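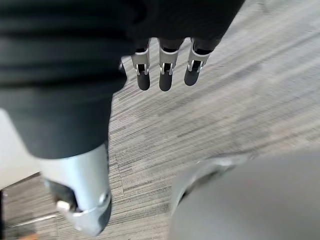
What should you budget for first when you're buying a robot for housework? The spare parts and the floor space, and then the robot with whatever is left.

I know that sounds backwards, and I had it backwards myself until March, when I finally sat down with our equipment plan for the bedroom chores setup and a very large pot of coffee. So this is a long thread, sorry in advance, for anyone who is about to write one of these plans for a small shop like ours.

Some background. We're a tiny outfit called Sullaler and we work on bedroom tidying, meaning clothes and linens mostly. Two arms, hands that can hold on to soft things, and a room that looks like a room somebody might sleep in. Everything below is about paying for that, and none of it is about how clever the software is (a different thread, and a much grumpier one).

The first version of my plan had one big line that said "robot" and then a little line at the bottom that said "misc." Friends, misc ate us alive. Misc was cables, a power strip, finger parts, cloths, shipping both ways on a repair, and a delivery charge on furniture that I still feel a little sick about.

So now the hands get their own line. I set aside $900 for hand and finger spares for the year, and I'd do that before signing anything else. Hands are the part that meets the world! They get bumped on bed frames and dragged over carpet, and if you have to wait on a part then you are paying rent on a very expensive coat rack.

Ask for the spares price list BEFORE you ask for the quote. I asked two sellers. Vonness sent theirs the same afternoon, a plain spreadsheet with lead times in it, bless them. Stindico wanted a call first, and then another call, and I still don't have prices for single fingers. Maybe their hands are wonderful, I truly can't say, but I can't put a phone call in a budget.

Next line, the furniture. It is so tempting to skip this and practice on a folding table, and for the first few weeks that's fine. But a bed has a skirt and a duvet that goes everywhere, and a nightstand has legs that stick out just where you'd like to drive. If that's the job you're buying for, then buy the bed. Secondhand is great. Measure the doorway first, please, learn from my suffering.

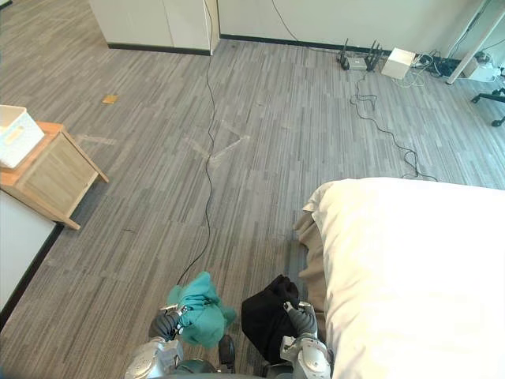 Teal cloth on one side, black on the other, bed to the right.

Cloths! I had them down as basically free, and they're cheap, but you want different colors and different weights, and you want duplicates of each, and they go missing the way socks do. We spent $215 on fabric things in our first quarter and I'd call that money well spent. Get some dark ones too. I only bought bright colors at first and had to reorder.

Then there's networking and power, which I had lumped in with "office." Move it out of office and give it its own line. Count your outlets before the equipment shows up, buy longer cables than you think you need, and put in a little money for covers or clips to get them off the floor. We're still behind on that last one, and it's on the list for this month.

Carpet or hard floor is a planning question too, and I wish I'd asked it out loud while we were looking at rooms. Ask the seller what surfaces they test on and get the answer in an email. If you're going with carpet, budget for cleaning, too – lint gets into everything.

Somebody will ask about leasing, so: we looked at it through a broker called Mykhailiuk and the monthly number was lovely until I added the insurance and the return shipping. It could still be right for you if your project has a firm end date. Ours doesn't, so we bought, and I sleep okay.

My plan is on its third draft, dated 01/04/2026, and the robot line is now smaller than everything else put together, which made me laugh and then made me check the math again. I'm happy to share the blank template, just reply here and I'll send it over once I take our prices out. And if you've found a good way to budget for repair shipping, please tell me, I'm still guessing at that one.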